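The notes in this folder belong to the stamping table at Burnumthorpe. They describe the small blocks, the red colour, the papers and the marks which stay on the white top. Please read them before you sort the pages of the Gondero set.
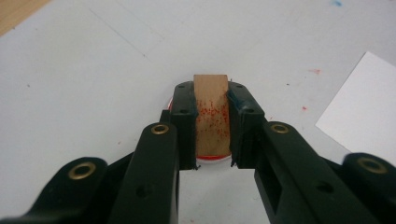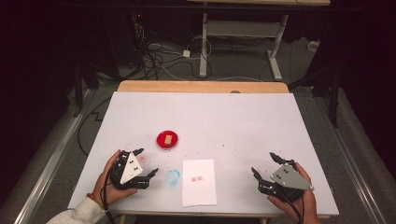
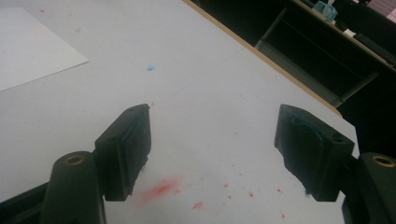 Gorazd Angelovski wrote back on Tuesday that the word "stain" is too wide for him, and he would prefer to have "speckle", "smear" and "ring" in separate columns. I agree with him, and the columns are changed from this version.

## What is in the folder

- `prints/` – 164 scanned papers, one print or more on each
- `blocks.csv` – 59 rows, one row for each block
- `marks.csv` – marks on the table top, with colour and kind
- `notes.txt` – my remarks, not yet corrected

## Words used for marks

| Word | Meaning |
|---|---|
| speckle | small separate dots |
| smear | colour without a clear border |
| ring | a round line, open or closed |

## Known problems

1. Pink and weak red are difficult to separate. I wrote `red` for both.
2. Blue marks have no print belonging to them in this set.
3. Papers 83 and 84 were scanned together and still must be cut.

Corrections may be sent to me or to Darren Tapley. Please give the row number and the old value.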